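Search this site Go

Why I Want Slower Films About Space

31 shares 9 comments

I saw the new space drama at the cinema in Purves, on the big screen, with a large audience around me. It is called Lulovthorpe, after the moon station where the story happens. Most people seemed to enjoy it. I enjoyed it also, for the first hour. Then the station started to explode, and after that it did not stop exploding until the credits.

I am not against explosions. I only think that films about space have become afraid of ordinary time. A person who lives 356 days on a station must spend most of these days on small tasks, and the first hour of Lulovthorpe understands it very well. The captain repairs a filter. She cuts her own hair. She listens to the same message from home three times, and the third time she is only listening to the noise behind the voice. I could watch this for a long time.

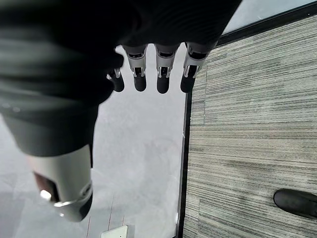
The best character in the film is Hatow, the station's machine. It has no face and it speaks very little. In the beginning the director gives it patience, and we are allowed to look at how it works. I like to look at machines in this way. A silver finger with small joints and a rounded black tip already tells me more than a glowing red eye, because somebody had to think how it would touch things. When Hatow turns a page for the captain, very slowly, the whole cinema was quiet. After the first explosion it becomes a weapon, then a hero, and finally it gives a speech about love. I did not believe one word of the speech. I had believed the page.

Some of my friends answer that a slow film in space was already made, many years ago, and that everybody fell asleep. This is partly true. My father fell asleep. But he still talks about the parts he saw, and I cannot say the same of the last five films which we watched together. 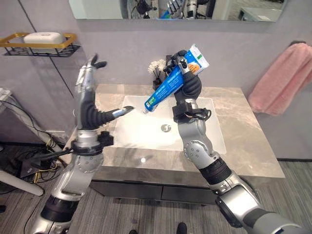
There is also the question of money. A film of this size must please very many people, and a studio does not want to take risks with silence. I understand this. But silence is cheap! In October I saw a small film called Jistomen, which has one room, two actors and a window with stars painted on cloth. You could see the cloth move. In the middle one of the actors washes a cup for perhaps two minutes, and I was more afraid for her than for anybody in Lulovthorpe, where the camera never stays long enough for me to be afraid.

I would like the big films to borrow something from that cup. Keep the last explosion, if it is necessary. Give me back twenty minutes from the others, and let the captain finish repairing her filter. I still want to know what was wrong with it.

Comments (9) Most recent first

orbitfan472: The love speech was my favorite part, sorry. I cried.

two_tickets: Agree about the page scene. My son asked me in a loud whisper what book it was.

Guest: Where can I watch Jistomen? It is not playing near me.

Load more comments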